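# The towel fault: questions we keep getting

Last updated September 20, 2024 by Albane Marchal, Wevness

For anyone using the Trodance arm on handover and folding work. If your arm has let go of a towel when it shouldn't have, or declined to let go when it should, you've come to the right page.

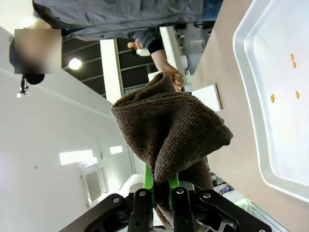
**What is the towel fault?**

The arm is told to release and doesn't. The log says the gripper is open. The towel, which can't read the log, stays where it is. We had 12 of these between January and the day we stopped the folding runs.

**Why does the log say it's open?**

The software was reporting the command it had sent and calling that the position. Ferrand, who wrote that part for us, have changed it in version 7 so that it reads the finger position back. If you're on anything older, treat the word "open" as an expression of hope.

**But why did the fingers stick in the first place?**

Lint. Terry cloth sheds, the lint packs into the finger slides, and after enough cycles the motor gives up before the fingers have moved. The first jam came after 2,000 cycles. We had been cleaning the outside of the gripper very nicely all that time.

**Can I just pull the towel out?**

No. Please stop doing this. One of us pulled, the jam cleared, and the arm carried on with its next move while he was still holding the other end. He had a sore wrist and a bad afternoon. It could have been a good deal worse.

**What should I do, then?**

1. Let go of the towel.
2. Press the stop button. Pause on the screen doesn't count - the motors stay live.
3. Wait for the arm light to go off.
4. Use the hand release on the side of the gripper and ease the cloth out.
5. Write it in the fault book, including the cycle count.

**Does it matter what I'm wearing?**

Yes, more than we used to think. Loops of cloth catch, and a cuff is cloth as well. Push your sleeves up before a handover and hold the towel as far from the fingers as you can manage.

**The green fingers or the black ones?**

Neither cures it. The green parts grip better, so they drop fewer towels and make a jam harder to pull free by hand. See above about pulling.

**How often should the slides be cleaned?**

Every 117 cycles on terry, which is an odd number because it is what one full batch comes to on the Jirkance job. Brush first, then the vacuum. Don't use compressed air: we tried it and moved the lint somewhere more expensive.

**Is it fixed?**

The false "open" is fixed. The lint is a property of towels. We're testing a cover for the slides, and so far it collects lint too, though at least in a place you can reach.

**Who do I tell if it happens again?**

Fault book first, then Albane. Leave the arm stopped until she's had a look, even if it seems to have cheered up by itself.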